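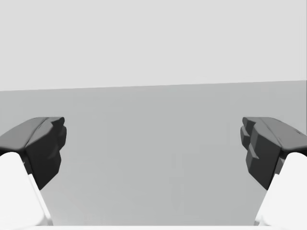

Home > Guides > Festivals > Contact

Submitting a short film to the Porkik festival

1. Export the film as a single file. Shorts may run up to 15 minutes, credits included.
2. Burn in English subtitles. Separate subtitle files are not accepted.
3. Fill in the entry form and attach a synopsis of no more than 80 words.

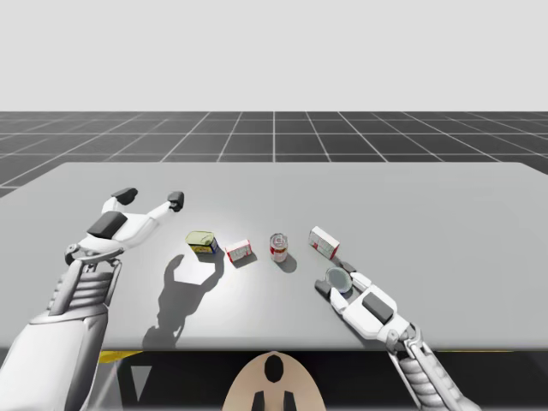

Two robot arms over a gray tabletop.

4. Name the file with the title and country – no spaces.
5. Upload before noon on Wednesday. Send format questions to Min-kyu Seo at the print desk.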